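Shared-Bench Practice for Two-Arm Robots

Shared-bench practice is the loose name for the set of house rules that people follow when two robot arms work over one table. It sits somewhere between a real safety standard and the kind of note you tape to a cabinet door. I've been keeping this article going for a while now, and I'm writing it the way I'd explain it to a new coworker, so expect some opinions (mine, mostly).

Where the rules come from

There are formal standards for robot safety, and you should read the ones that apply where you live. They cover guarding, stopping, speed and force, that sort of thing. What they don't tell you is where the mugs go. For that, most small labs I know borrow from one of two house documents. The older one is the Haken sheet, a single page that started life as a cleaning checklist. The other is the Dernon bench guide, which runs to 15 sections and is a lot fussier, but I've come around to it!

The two agree on more than you'd think. Both want a named operator. Both want the layout written down before the first run. And both want the middle of the table treated as a passing zone, meaning either arm may cross it but neither one gets to own it.

The open middle

Of all the rules, the passing zone gets argued about most. The Haken sheet says to push everything out to the edges and keep the center bare, full stop. Dernon lets you put one item there, as long as both arms know about it and it's on the layout card. I started out as a Haken person. When you're new, it's just so much easier to keep track of two arms when there's nothing standing between them -- you can spend your attention on the grippers.
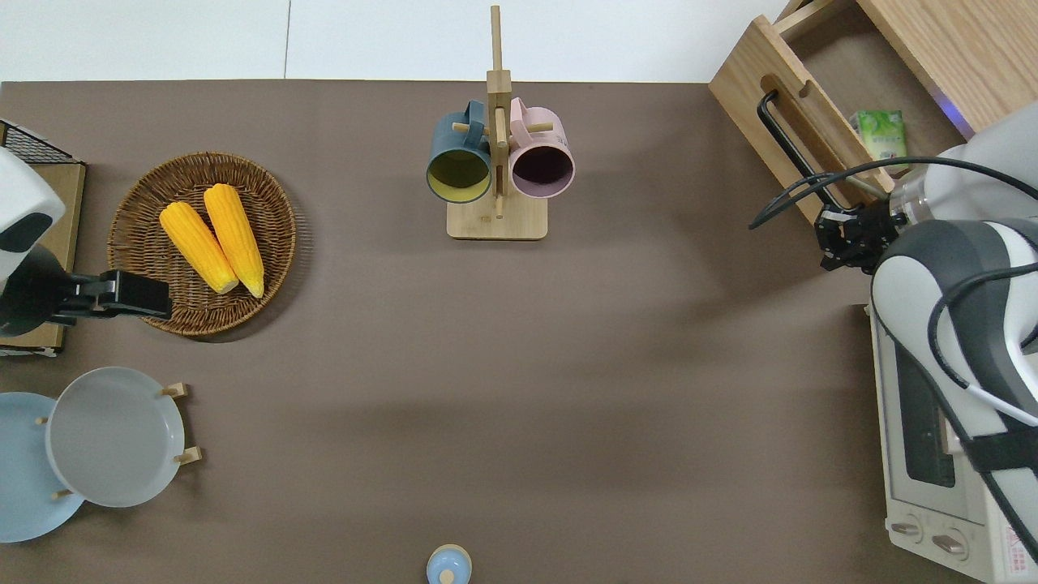 Dumitrescu wrote in to say that a bare center teaches bad habits, and that a kitchen with nothing in the middle of the counter doesn't exist. Any setup that only works with a cleared center should have that printed on its layout card in big letters, according to the same note, so the next team doesn't get a surprise.

I think that's fair, and I've added it below. My one quibble is that it's a rule about what you claim for a setup, while the Haken line is about how you run it on a normal Saturday with one person on shift. You can follow both.

Layout cards

A layout card is a plain list of what's on the bench and which arm may touch it. The Dernon guide asks for these entries:

Each object, by everyday name
The arm allowed to grasp it
Whether it may be handed over
Where it goes back to
Anything that opens, and how far

That last line was added in February, after a lot of back and forth. A drawer or a door changes the shape of the workspace, and for years people wrote "cabinet" on the card and left it at that. Now the open position counts as its own entry. At Brirex, where I learned most of this, we kept 166 cards in a binder and had to redo nearly every one. It was a dull couple of weeks, I won't lie.

The card names arms from the robot's point of view. Left means the robot's left, even if you're standing on the other side of the table and it looks all wrong to you. Mixing these up is the most common mistake in the Brirex log, which had 794 entries the last time I went through it. 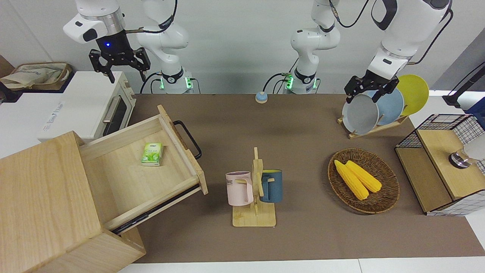 Write the side out in full, too. A lone L or R in somebody's handwriting is asking for trouble, and on a screen it gets lost in the other columns. We say "robot's left" out loud as well, every time, even when it feels silly. After a week or so it stops feeling silly.

One arm holds, one arm waits

This is the rule I'd keep if I had to throw the rest away. When one arm has hold of something, the other arm parks or waits in a known pose until the grasp is finished or let go. The Haken sheet makes it absolute. Dernon allows both to move if their paths have been checked together, and gives a default pause of 2000 milliseconds between one arm's release and the other's first move. Plenty of teams shorten that, and I don't love it, but the guide does let you change the number if you write the new one on the card. 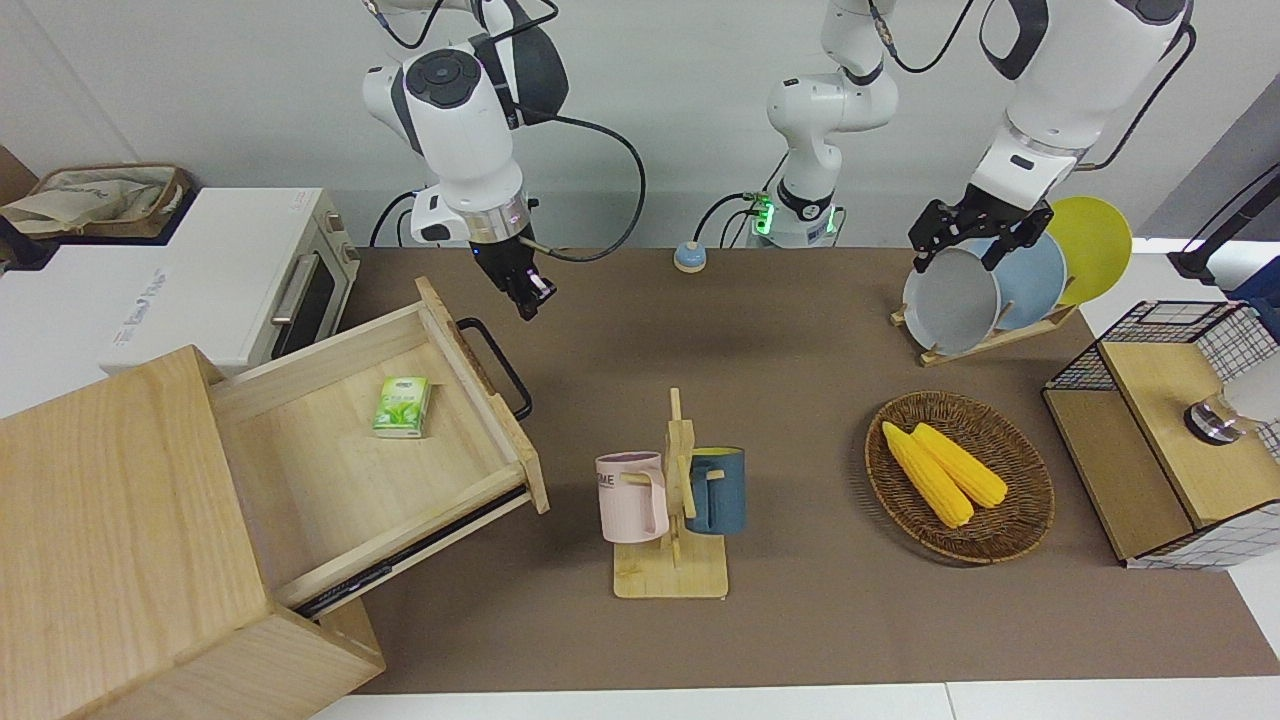
Waiting has its own good manners, and the Dernon guide spends a whole section on them. The waiting gripper should be open, pointed down, clear of every object and easy for the operator to see. The robot's right gripper near the back edge of the table is a nice one to copy: fingers open, nothing in them, and well away from the plate that the left gripper has by the rim. I also like a waiting spot that doesn't hang over an open drawer, though neither document asks for it (I've suggested it to the Dernon folks twice).

Thin things standing on edge get an extra line. Grasp by the rim, lift straight before you turn, and don't let the second arm reach into the same rack until the first is out. With plates in a row, the card should say which one goes first. "Any plate" isn't an entry.

Putting things back

Resets are boring and they matter a lot. Everything returns to the spot on the card, by hand, with both arms stopped. The operator does it, or says clearly who is doing it. Cables get a look at this point too -- follow each one with your eyes from the wrist back to the base, and check that the next planned move leaves enough slack.

If an object has been swapped for a similar one, that's a new card. People hate this rule. A mug is a mug, they say, and then the handle is a bit thicker and the grasp settings don't fit it anymore.

Open points

The two documents still don't agree on soft items such as cloth, or on whether a lidded jar counts as one object or two. Haken says one. Dernon says two if the lid lifts off, and I go with Dernon there. There's also no shared wording yet for benches where a third arm is mounted overhead, so teams with that kind of setup are writing their own rules for now.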